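**Wrist cam segmentation swaps cables where they cross, planner goes for wrong one**

posted by **toltalis_dan**, 28 March 2021

Trying to get the arm to trace a black cable to its loose plug. Mask is fine till two cables cross, then the tracer jumps to the other one and the grasp target ends up on the charger. Fails 31 out of 80 runs. Wrist cam only, no depth. Tried a bigger dilation kernel, made it worse. Any ideas?

**Santosh Prajapati**

Your tracer is probaly taking the nearest skeleton pixel at the junction. Dont do that. Keep the heading from the last 15 pixels and pick the branch with the smallest turn, cap it at 60 degrees. If nothing fits, stop and move the wrist, then look again. Also mask out your own fingers, black on black will merge with the cable every time. Same kind of layout on my bench:

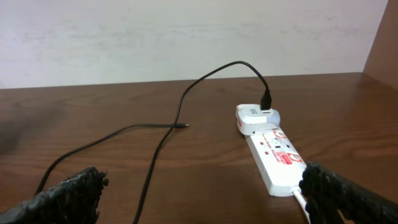 *Two black cables crossing, loose plug left of the charger.*

Start from the loose tip and work back. Starting at the charger end you get the big loop first and the heading drifts.

**plament_user**

just use white cables lol

**Manolis Tsakiris**

+1 on the heading thing. Check your shadows too, thin cable on shiny wood and my threshold kept picking up the shadow as a third branch. Fixed it w/ a min contrast check per branch. No idea on the dilation, I turned mine off.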